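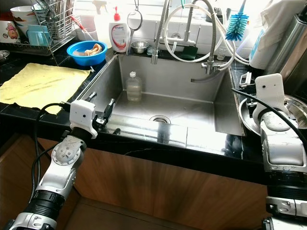

Chapter 4
Packaged Two-Arm Kits for Household Work

4.1 Why study a commercial kit

Earlier chapters treated the arm, the gripper and the controller as separate parts. Few buyers meet them that way. A laboratory or a small firm that wants a robot to work in a kitchen will usually purchase a kit: two arms, two grippers, cabling, a controller and software, sold under one part number with one warranty. This chapter examines such a kit, the Halach Duo, and compares it where useful with the Rosent H2 and the Villeck bench package.

The sink is used as the reference task throughout. It is a demanding place for a manipulator. A brushed steel basin throws glare back at the camera, and a clear plastic bottle standing against its rear wall offers little contrast. Faucet hoses and hanging tools take up the space behind the basin, so an arm must approach from the front. A cloth on the counter changes shape each time it is touched.

4.2 What the kit contains

The Halach Duo is supplied in 3 cases. The first two hold one arm each; the third holds the grippers, controller, cable sets and mounting plates. The price does not include a base or stand. Halach states a working reach of 800 mm per arm, measured from the shoulder axis to the gripper flange. The usable figure is smaller when both arms share a basin, as Section 4.5 shows.

Gripper cables run outside the arm. External cables are easy to replace and easy to snag. The loop must be long enough for full wrist rotation and short enough to clear fixtures on the counter. The manual gives a minimum bend radius but no maximum loop length, an omission the reader should note when writing a purchase specification.

4.3 Setup time

Halach quotes 55 minutes from opened cases to first motion. The figure covers mechanical assembly and the joint check. It leaves out camera calibration, which took almost 4 hours in the installation described in Section 4.6. Colombo, a reseller, offers calibration as a separate service and delivers a signed record of the results.

Buyers comparing quotations should place calibration on its own line. The Rosent price includes it; the Villeck price does not.

Key terms: flange, bend radius, shared workspace, joint check, calibration record.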